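Valtdale open day – notes typed up on the train

Got to the Steltosby building just after 9 in the morning, already late, no parking. Ended up by the loading dock and walked the long way round. Sign-in desk had run out of lanyards so I got a sticker. Fine.

Short version for those who couldn't make it: good day, too many rooms, not enough chairs, go early if they run it again in July.

Main hall first. Over 90 people in there by the time I found a spot at the back. Welcome talk from Mulugeta Gebremichael, who runs the indoor cleaning program at Valtdale. Quick speaker, no slides, suits me. His main point was that floors get ignored. Everyone writes a spec for benches and surfaces and then the floor gets one line. He reckons most of the complaints his team logs start at floor level – crumbs, wrappers, bits of paper under a table leg.

Then the Wolico stand. Handles mostly. Long ones, telescopic ones, one with a grip I quite liked the feel of. Catalogue number 1062 if anyone wants to look it up, I didnt get a price. Coffee next to it was weak but free.

Skipped the Kang session on storage, queue out the door. Heard it was mostly about shelving anyway.

Room 14 was the one I'd come for. Sweeping and small rubbish. Hard tiled floor, a long table, broom, dustpan on a long handle, mesh wastebasket. All stuff you could pick up at a hardware store on the way home. Qusai Hattar was looking after the room and happy to talk, so I stayed much longer than planned and missed lunch.

Things I scribbled down from him:

Pale tiles are harder than they look. Glare off the ceiling lights hides the small white scraps, and you miss them till you walk past from the other side.

Sweep towards the pan from the far side of the litter, short strokes. Long strokes just send the paper under the furniture.

Flat front lip on the pan matters more than the size of the pan. If it doesn't sit flush on the tile you get that line of dust that never goes in. We have all had that line of dust.

Bin goes close to where you're sweeping. Sounds obvious. At our place the bin's at the other end of the corridor and I have been asking about it since I started.

Mesh bins – he likes them as you can tell from across the room if they want emptying. I'm not convinced, fine stuff gets out through the holes. We agreed to disagree. He'd line it.

Bags off the floor before you start, obviously.

Pics from room 14:

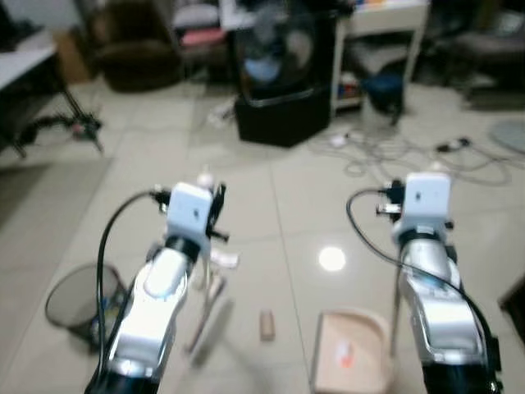
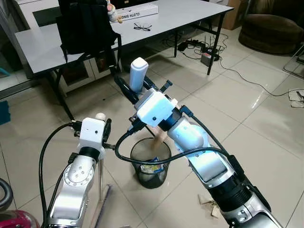

Mesh bin with a wrapper in it, broom head to the left. 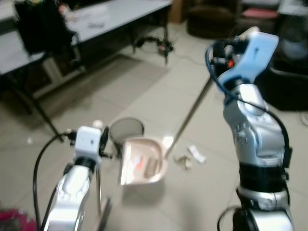
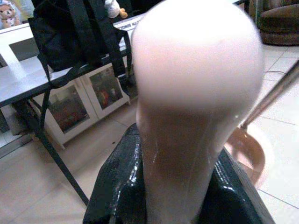 Is a long-handled dustpan worth it over the ordinary short one?
For hard floors and small litter, I'd say so, mainly for your back. Keep a short one as well for stairs and under shelves, the long handle gets in the way there.

Last stop was room 904, up in the lift, supposed to be a panel on waste sorting. Moved to the afternoon without anyone changing the sign. Had a train to catch so I left them to it. If anyone stayed for that one send me your notes, and I still need a reciept for the parking.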